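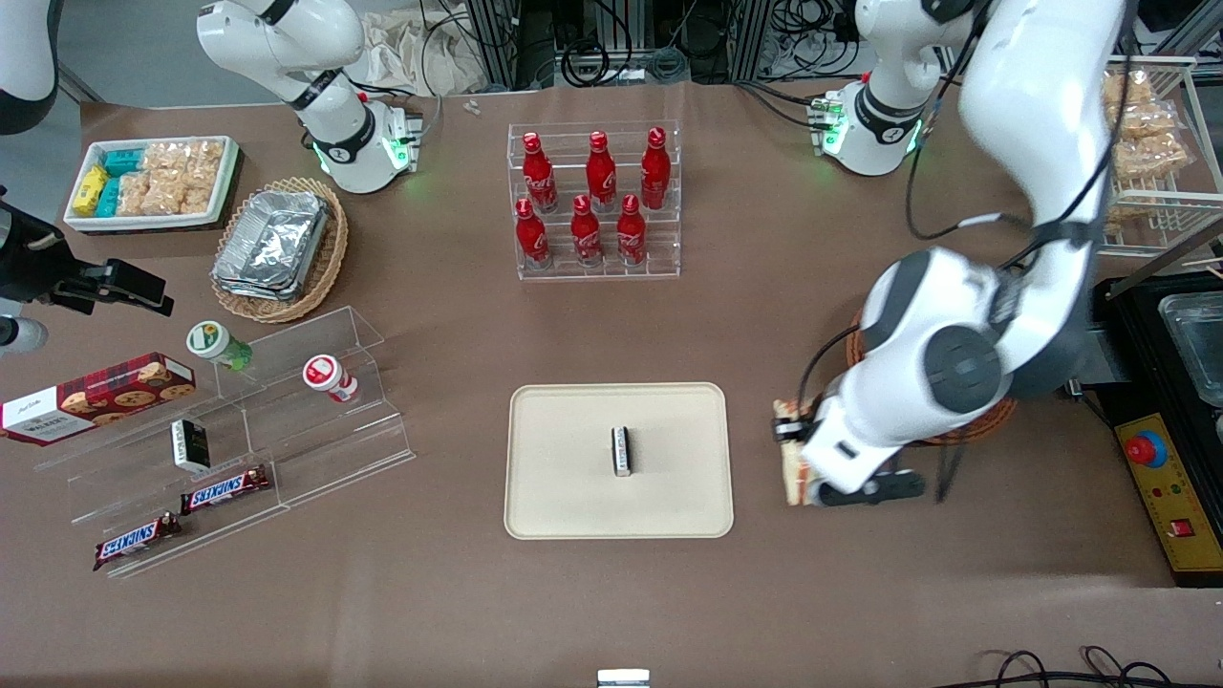 ¿Hay que descalcificar la cafetera antes del primer uso?
Basta con un enjuague. La descalcificación se hace cuando se enciende el testigo naranja, y aun entonces conviene comprobar antes la dureza del agua de la zona, porque el testigo cuenta litros y no mide nada.

Sección 6. Puesta en marcha de la cafetera de filtro Skasach en salas de reunión y comedores

Esta guía complementa el folleto que viene en la caja. El folleto promete una instalación «en tres minutos». En la sede de Stallthorpe no la hemos logrado en ese tiempo ni con el segundo aparato, cuando ya sabíamos dónde estaba cada pieza. Reserve media hora.

6.1 Colocación

1. Coloque el aparato sobre una superficie firme y nivelada, a la altura de la cintura. El fabricante admite una inclinación leve; con la jarra llena, el sensor de nivel deja de ser fiable mucho antes de lo que dice el folleto.

2. Deje libres 91 cm por encima de la mesa. La tapa del depósito se abre hacia arriba y el vapor sale por la ranura trasera.

3. Enchufe el aparato directamente a la pared. Consume 1465 W y no debe compartir regleta con un hervidor, un microondas o un calientaplatos.

PRECAUCIÓN: El cable se calienta si queda enrollado bajo la base. Extiéndalo por completo, aunque el compartimento guardacables parezca invitar a lo contrario.

6.2 Primer enjuague

1. Retire el precinto azul del depósito y la cuña de cartón que sujeta el portafiltros. La cuña no figura en el dibujo del folleto y es fácil dejarla dentro.

2. Llene el depósito hasta la marca MAX con agua fría. No use agua caliente para acortar el ciclo.

3. Coloque la jarra vacía, sin filtro ni café, y pulse el botón de inicio.

4. Tire el agua. Repita el ciclo hasta que no huela a plástico. El folleto habla de una vez; cuente con dos o tres.

Nota: Durante el primer ciclo la bomba hace un ruido áspero mientras se llena el circuito. Si sigue pasado un minuto, apague el aparato, espere y vuelva a empezar. Si continúa en el segundo intento, no insista.

6.3 Dosis y temperatura

El selector tiene cinco posiciones de intensidad. Entre la segunda y la cuarta no hemos notado diferencia alguna en la taza. Lo que cambia el resultado es la cantidad de café molido, así que deje el selector en el centro y ajuste con la cuchara.

1. Use filtros de papel del tamaño indicado en la etiqueta inferior. Los filtros permanentes Malel encajan, pero dejan pasar posos y obligan a limpiar la válvula antigoteo cada tarde.

2. Ponga 6 cucharas rasas para una jarra completa. Pruebe y corrija en la jarra siguiente.

3. Reparta el café con un golpe suave en el lateral del portafiltros. No lo prense.

4. Cierre la tapa hasta oír el clic. Si no hay clic, el agua rebosa por detrás.

La placa mantiene la jarra a casi 82 °C. A esa temperatura el café se conserva caliente, sí, pero empieza a amargar bastante antes de las dos horas que anuncia la caja. Para reuniones largas, páselo a un termo y apague la placa.

PRECAUCIÓN: La placa sigue quemando después de apagarse el piloto. No apoye servilletas, vasos de papel ni envoltorios encima.

6.4 Modo Gunawardena

Así llama el menú al programa de preinfusión, que moja el café, espera y luego completa la extracción. Se activa manteniendo pulsado el botón de inicio hasta que parpadee dos veces. Mejora algo los cafés de tueste claro. Con la mezcla corriente de oficina solo alarga la espera, y recomendamos dejarlo desactivado. El aparato lo reactiva por su cuenta tras un corte de corriente; compruébelo cada mañana.

6.5 Limpieza

1. Enjuague la jarra y el portafiltros al acabar la jornada. La jarra se vende como apta para lavavajillas. La junta de la tapa no lo es, y hay que quitarla antes con los dedos, nunca con un cuchillo.

2. Vacíe el depósito si no va a usar la cafetera al día siguiente.

3. Limpie la placa en frío con un paño húmedo. Los estropajos levantan el recubrimiento.

4. En agosto, o en cualquier cierre largo, desenchufe el aparato y deje la tapa abierta.

Nota sobre el descalcificador: las pastillas de la marca cuestan varias veces más que el ácido cítrico de droguería. El manual completo advierte de que usar otro producto puede afectar a la garantía, sin aclarar de qué modo. Pregunte por escrito al servicio técnico y guarde la respuesta.

6.6 El testigo naranja no se apaga

1. Compruebe que el ciclo de descalcificación terminó con sus dos enjuagues. Si se interrumpe el segundo, el contador no se reinicia.

2. Mantenga pulsados a la vez inicio e intensidad hasta oír un pitido.

3. Si el testigo sigue encendido, desenchufe el aparato durante una hora y repita el paso 2.

Véase la sección 7 para fugas y recambios.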